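Robotics & Automation
Reading time: 9 min
Print this page | E-mail this page

3. Collecting the demonstrations

3.1 Task and workspace

The task we study in this section is short to say and not easy to show. The operator must bring a soft toy onto a plate, using the arms of the robot by remote control, and leave it there without pushing the plate off its place. We selected it after our first trials in Endesville, where rigid blocks were used and where almost every operator reached a good result in the first hour. With blocks we could not see any difference between the control methods. A plush toy changes its shape under the fingers, and its limbs stay behind when the body moves, so the operator must decide many times where to hold it.

The robot stands at the long side of a table and works over the front edge. Its two arms have the same structure, and each one carries a hand with several fingers. The operator sees the table through the head camera only. We did not give a second view, although two of our operators asked for it, because the policy we train later has the head camera only, and we wanted that the person and the policy have the same information.

3.2 Two ways of showing

We compared hand guiding and remote control. In hand guiding, the teacher stands beside the robot and moves the arm directly while the joints are compliant. In remote control, the operator wears a pair of gloves and the software Minder maps the finger angles to the robot hand. The wrist position comes from a separate tracker. The mapping was written by Gilmar Peixoto for an earlier project and we changed only the thumb part, which was closing too early on soft objects.

Hand guiding gave us smooth paths of the arm, but the fingers were a problem. A teacher who holds the forearm has one free hand left for all the fingers of the robot, and the body of the teacher often covers the object in the camera. For this reason the hand guiding data are used only for the reaching part, and all contact parts come from remote control.
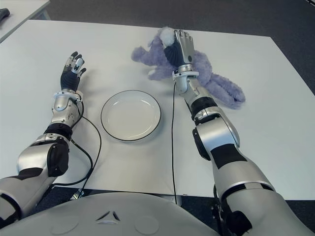
Figure 4. Head camera view of the workspace. The right hand is pressed down on the plush toy; the left hand is open, and the plate is empty.

The pressing contact in Figure 4 deserves some attention. We call it a cover contact: the palm is turned to the toy and the fingers are extended over it. Our instructions to the operators spoke only about grasping, and the first version of our labels had no name for this kind of contact. When we read the recordings again, we found it in the work of all operators, most often before a grasp — but also when the toy was dragged over the table with no grasp at all. We think that both uses should be kept in the data, and the labels were made again in March with this class added.

3.3 Recording and labels

After removing the recordings with lost tracker signal, the set has 2,663 demonstrations. Each demonstration holds the camera images, the joint angles of both arms and hands, and the commands which were sent by the operator. The command and the reached position are stored separately. In a pressing contact they are not equal, because the table stops the hand while the command goes lower, and this distance tells the policy how strong the operator wanted to press.

A further 103 demonstrations were kept apart for testing. They were made by operators from the Rarkow site who did not take part in the training set. We did not correct their mistakes. If an operator lost the toy and took it again, the recording continues until the toy is on the plate or the time is over.

For the labels we followed the scheme of Kuo, with small changes. The start of a contact is marked at the first image where the toy is deformed by the hand, and the end at the first image where the hand is free from it. Fur makes this second moment hard to judge, and the annotators did not always agree. In such cases we took the later mark.

3.4 Role of the second hand

Operators were free to use one hand or both. A hand which takes no part in the contact is labeled as waiting, also when it is open and close to the plate. We considered to remove its motion from the training data — it would make the learning problem smaller — but a waiting hand often shows small movements before it joins the task, and we did not want to lose them. The effect of this choice on the learned policy is reported in Section 5.

Filed under: Robot Learning, Teleoperation, Manipulation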